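Home » Family » Traditions » How to start an advent treasure trail (without losing your mind by the 8th)

How to start an advent treasure trail

Posted September 4, 2023

Yes, I know. The kids have barely got their school shoes on and I'm going on about December. But every year I get messages in the last week of November asking how our treasure trail works, and by then it's a bit of a scramble, so you're getting it early this time!

If you're new here: our family doesn't do chocolate calendars. We do a trail. Each morning there's a small clue waiting at the breakfast table, the clue leads somewhere in the house, and at that spot there's a little something (a sticker, a satsuma, a note saying you can stay up late). The last clue is on Christmas Eve and leads to the new pyjamas. I pinched the idea from a holiday let we stayed in at Storau, where the owner had left one half finished in a drawer, and we've done it ever since.

What you'll need

Card or thick paper for the clues
Envelopes, the smaller the better
A pen that doesn't smudge
A box with a lid
A master list (please don't skip this one)

I buy my envelopes from Skindia because they do a plain brown one that takes stamps and stickers well. Any will do. One year I ran out and used folded baking paper, and the children thought it was the poshest one of the lot.

Step 1: Write the master list first

Before you write a single clue, sit down with a cup of tea and list your hiding places. Twenty-four sounds like loads until you've done the airing cupboard, the bread bin and the wellies, and you're staring at the wall. Go round the house with the list in your hand and write down everything with a lid, a door or a pocket. Coats are brilliant. So are saucepans, as long as you remember before you put the pasta on.

Next to each place, write the date and the treat. That list lives in my knitting bag and doesn't come out while anyone under twelve is awake.

Step 2: Match the clues to the child

We've got 2 children with four years between them, so I write the clues in pairs. The little one gets a drawing or a very easy rhyme. The big one gets an anagram, or a bit of code, or something she has to look up. They have to put both halves together to find the spot, and that has cut down the racing and shoving no end.

A rhyme doesn't need to be good. "I keep you dry when skies are grey, look inside me for today" was the umbrella, and I was quite proud of that.

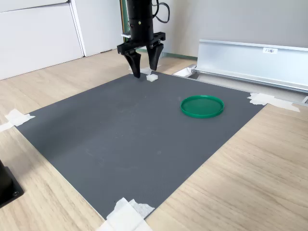 Code clues are the ones the big one begs for, and they're much easier to make than they look. Write out the alphabet, slide it along by two letters, and there's your code. Another good one is the "odd object" clue, where the card simply describes a thing and the children have to work out what you're on about. Keep the thing plain and say what's near it. A small white cube at the far end of a dark grey mat, with a little piece of white tape just behind it, would do beautifully, as there's enough there to picture and they still have to go and look. "Something white in the house" would have them emptying the fridge.

Step 3: Fill the treats box

Keep it small. I can't say this enough. If you start with a toy car on the first, you'll be expected to produce a bicycle by the twentieth. Ours are mostly things I'd be buying anyway, like new socks, hair bobbles, pencils and a packet of seeds for February when everyone's fed up. I put a Nørgaard felt star in for each of them every year too, and those go on the tree.

Everything goes in the box with the lid, in date order, and the box goes on top of my wardrobe.

Step 4: Set it up the night before

This takes five minutes. Check the list, hide the treat, put the clue envelope by the cereal. Set an alarm on your phone if you're forgetful. I have twice been out on the landing at six in the morning in my dressing gown, stuffing a satsuma into a slipper.

If you're going away, take the next few days' envelopes with you and swap the hiding places for ones that travel — a washbag, a glove box, Grandad's hat. We did four days of it at my sister's in Genton and it worked a treat.

Step 5: Have some spares

Write a few extra clues that lead to places every house has, like under a pillow or behind the loo roll. You'll want them on the day somebody's poorly, or when the dog has found the treat before anyone else. Ours ate the eleventh last year, envelope and all.

After Christmas I pop the rhymes worth keeping back in the box with the master list, so I can see which places we've used. The baking paper one is still in there.

Filed under: Christmas, Traditions, Kids
1,107 people have saved this post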